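Workcell safety inspection — twin-arm bench cells
Site: Lostach, ground floor
Cell inspected: Cell 2 (brick sorting)
Date: 2026-02-12
Inspected by: Jadwiga Baran
Cell owner: Till Voß
Checklist version: Luvel bench cell list, issue 379

How to fill this in: mark each line OK, ACTION or N/A. Anything marked ACTION needs a comment and a name. If a line in section 1 or section 4 is marked ACTION, the cell stays off until it has been put right and looked at again by someone other than the person who fixed it.

1. Before power on

1.1 Risk assessment for this task is in the folder and signed. OK
Comment: Covers sorting of small plastic parts only. If the Zitetti parts come to this cell it will need a new one.

1.2 Emergency stop can be reached from the operator's seat without leaning over the rail. OK

1.3 Emergency stop tested on both arms, one press each. OK
Comment: Both arms held position and did not drop. Reset needs the key, as it should.

1.4 Main switch labelled with cell number. ACTION
Comment: Label has come off. Not a hazard in itself but two cells share the wall sockets and the wrong one was switched off last week. Cell off until done. Done during the visit by Till, checked by me.

1.5 Portable appliance test in date on both power supplies. OK

2. Mounting and structure

2.1 Base plates tight on the front rail. OK
Comment: Checked with the torque key. Left plate took a slight nip on one bolt, right plate did not move.

2.2 Frame posts and corner fixings tight. OK

2.3 Wall panels flat, no loose edges inside the reach of either arm. OK
Comment: The pattern sheets are held down well. When they are changed, please press the edges down along the full height. A lifted corner can catch a gripper.

2.4 Electronics inside the enclosure fixed down and outside the arm's path. ACTION
Comment: The black module on the right-hand wall is firm, but there is no record of the right arm's elbow being checked against it at full reach. Run the arm there slowly by hand with the power off and write down the clearance. I want at least 40 mm. Till to do.

3. Cables

3.1 Cables run along the arm with enough slack for full travel and no more. OK
Comment: Moved both arms by hand through the whole range. No pulling at the wrist on either.

3.2 No hanging loops in front of or below the rail. ACTION
Comment: Length of cable hanging down in front of the rail on the left side. Tie it back to the underside. A sleeve or a chair arm could take it, and the connector on the board would take the strain. Till to do, before the next session.

3.3 Cable outer free of cuts and rub marks. OK
Comment: Hard to see on the inside of the elbows. Use the small mirror.

3.4 Circuit boards under the mounts protected from touch and from dropped parts. ACTION
Comment: Low voltage, so I have not stopped the cell for it. A folded cover over each board would do. Arriaga can supply them cut to size, otherwise print them.

4. Guarding and people

4.1 Floor line is complete and 300 mm from the front rail. OK

4.2 Hands stay out of the enclosure while either arm is live. OK
Comment: Watched Till clear a jam. He stopped both arms first, waited for them to settle, then reached in. Good practice. The temptation with small arms is to stop only the one that is in the way — both must be stopped, every time.

4.3 Speed limit set and locked in the control software. OK

4.4 Long hair tied back, no lanyards, no loose cuffs. OK
Comment: One visitor lanyard taken off at the door.

4.5 Only one person gives commands to the cell at any time. OK

5. The working area

5.1 Nothing in the enclosure that is not part of the task. ACTION
Comment: See the photo and the notes under it. 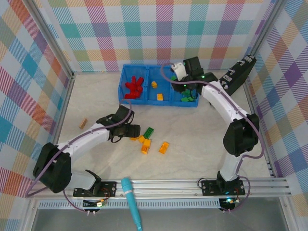
Cell 2, brick sorting: parts on the floor of the cell and in the three-part bin, marker at the front rail.

Notes to 5.1: The marker has to go. Pens kept at the front rail get knocked, and the usual reaction is to grab for them. Put a pen pot on the side table. The small wooden block by the left wall is not on the parts list for this task either. If it is wanted, add it to the list, and if not, take it out. The loose bricks are the job itself and are fine where they are.

5.2 Bin sits flat and is inside the marked reach of both arms. OK
Comment: There is no mark for its position. I accept this for now because it was set with the gauge before the run. A strip of tape at two corners would save doing that each time.

5.3 Bin compartments not filled above the rim. OK
Comment: Keep an eye on the red side. A heap will tip over sooner than it looks, and the gripper then comes down on parts at a height the program does not expect.

5.4 Work surface clean, no grit, no broken parts. OK

5.5 Light is even and does not shine in the operator's eyes. OK

6. Grippers

6.1 Finger pieces tight and not cracked. OK
Comment: Finger pieces are a wear part. Write the change date in the log, not on the gripper.

6.2 Grip force set for the part being handled. OK
Comment: Set at the low value. Do not raise it to make up for a poor pick position.

6.3 Gripper opens or holds on loss of power as stated in the risk assessment. OK
Comment: Holds. Tested with one brick in each.

7. Status lights and records

7.1 Indicator lights working and their meaning posted at the cell. ACTION
Comment: Lights work. The card that explains them is for the older boards and gives the wrong meaning for steady green. A green light does not mean it is safe to reach in. Please say so on the new card in large type.

7.2 Log filled in for every session. OK
Comment: Two entries have no finish time.

7.3 Faults from last inspection closed. OK

Actions still open when I left
2.4 Clearance of right elbow to module — Till Voß
3.2 Tie back hanging cable, left — Till Voß
3.4 Covers for boards — Jadwiga Baran to order
5.1 Remove marker, decide on wooden block — Till Voß
7.1 New card for lights — Jadwiga Baran

Result: cell may be used for the present task. 3.2 and 5.1 to be cleared before the next session, the others by the end of February.

Comment from cell owner: Agreed on all points. The block was used for a height check and will go on the parts list. I will do the elbow clearance with the bin out and again with it in. T.V.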